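Hundudside Community Help > Work and Shop Floor > Automation

Two-arm cell coming to our assembly bench - what really changes for the crew?

Posted by benchlead_east

I run the day bench at a small shop where we put together gear sets for feeder units. We have always done it by hand, and now the owner has signed for a two-arm cell to take over the pick and place part. I'm excited about it! Some of my people are too, but a couple of them are quiet, and I don't want to stand up on Thursday and tell them things I can't back up.

What I'd love to hear from anyone who has been through this:

Did people keep their hours? What does the job look like once the arms are running? And how long before the thing is more help than trouble?

We did 2,031 sets by hand in February, if that gives you a sense of our size.

3 replies

Posted by Pirov

Yes, do it, you will love it. We got ours and I would never go back to sorting by hand all day. My wrists feel better. Make sure they give you a decent stool.

Posted by gearside_nights

I'm on the night crew at Maddocks and we have had a two-arm cell on small plastic gears for a while now, so I can give you the long version. I really like working with it, and I say that as someone who was one of the quiet ones.

First, the hours. Ours stayed the same. That was a choice the shop made and wrote down before the cell came in, and I'd ask your owner to do the same before your meeting. If it's on paper you can say it out loud. If it isn't, don't promise it for them.

The job itself changed a lot. I used to press gears for a full shift. Now I set up parts, watch the first runs of a new job, and teach the cell where things go. When we start a new gear we begin with one part on the cloth and get that right before we add anything else.
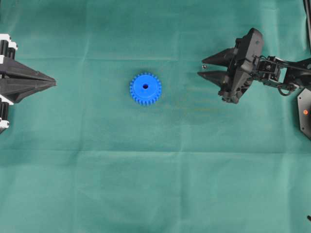

One blue gear on the cloth, with a gripper on each side.

It looks like so little, and I could happily talk about it all night! You start to think about things you did for years without noticing. Which way up is the gear? Which arm should go for it? Do you want it picked by the rim, or lined up from the center hole? The people who know the answers are the ones who have been doing it by hand, and at our place that gave some of the older hands a bigger say than they'd ever had. The installer knew the arms and we knew the gears.

What I didn't expect was how much looking there is. You look at the fingertips, the cables, the cloth, what's lying around. Small hardware is my pet subject. I check for it at the start of the shift and again after break, and I go by the wrist view as well as my own eyes - you get a very different idea of the bench from down there.
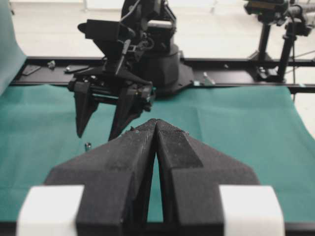

Wrist view over the fingertips, with a small piece of metal hardware on the cloth to the left.

As for how long it takes, our first full month with the cell we made 1,992 sets, down from what we did by hand. There was some grumbling. The month after that was 2,757. Please tell your crew about the slow month ahead of time, and tell your owner too, so it doesn't land on the bench as if somebody did something wrong.

One thing we got wrong: only 2 of us were trained at the start. Every time the cell stopped, the same two people got called over, and everyone else stood there feeling left out. Once the whole crew could clear a stop and restart, the mood was completely different. People began suggesting jobs for it! If you can only push for one thing, push for training everybody, nights included.

Posted by Rerkance

Agree with most of the above, but ask who fixes it on weekends. Our shop forgot to, and the lead ended up getting all the calls at home. Get that sorted out, plus pay for it if it's going to be you.

Also leave some hand work in the rotation. Our crew trades off between the cell and the hand bench every couple of hours and it makes the day go faster. Good luck with the meeting, and come back and tell us how the first month goes!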